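The paperless office, thirty years late

By Banafsheh Arabzadeh

Every firm I have visited this year tells me it is nearly paperless. Then somebody opens a cupboard.

At Randik, a mid-sized insurance broker on the edge of Clallwood, the cupboard was a room. It held box files going back to before the firm moved in, and beside them the boxes from the office it left. "We scanned the lot," said Touran Khosravi, the operations manager. So why keep it? She gave me a long look. The auditors might ask, the scans were done in a hurry, and the index had been built by a temp who left in February.

I have heard that story, with small changes, from solicitors, dentists and a parish council. The sales pitch has barely moved since I was a trainee. Paper is slow, paper is costly, buy this and the paper goes away. Plumik, which sells document software to small firms, promises on its website that customers will save 50 hours a month. I asked how the figure was worked out and was sent a brochure with the same figure in it, larger.
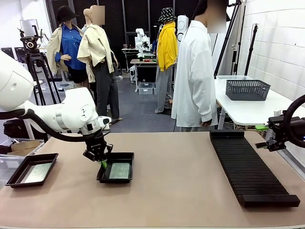
A gripper holds a small green piece over one of two black trays.

Rajitha Kumarasinghe used to install such systems and now advises firms on whether to bother. Her view is that most offices swap one mess for two. Staff print the screen version to read it on the train, write on the printout, and then somebody has to type the notes back in. At one client she found 133 folders named "New folder". The old filing clerk would have been sacked for less.

There are fair points on the other side. Lihua Gu runs a lettings agency and got rid of nearly all her paper in one go. She can find a tenancy agreement from her kitchen, and she no longer rents a lock-up. It cost her roughly 3000 pounds, plus a bad summer. She would do it again, she says, though she still prints anything she has to sign.

What bothers me is how seldom anyone checks. Mitra Mohammadi, a bookkeeper with Escobar, was told to cut paper use and did, by a good margin on the stationery bill. Then she looked at the bills for storage, licences and the new scanner, and the saving was gone. She put this in a note to her manager. He asked her to print it out for the meeting.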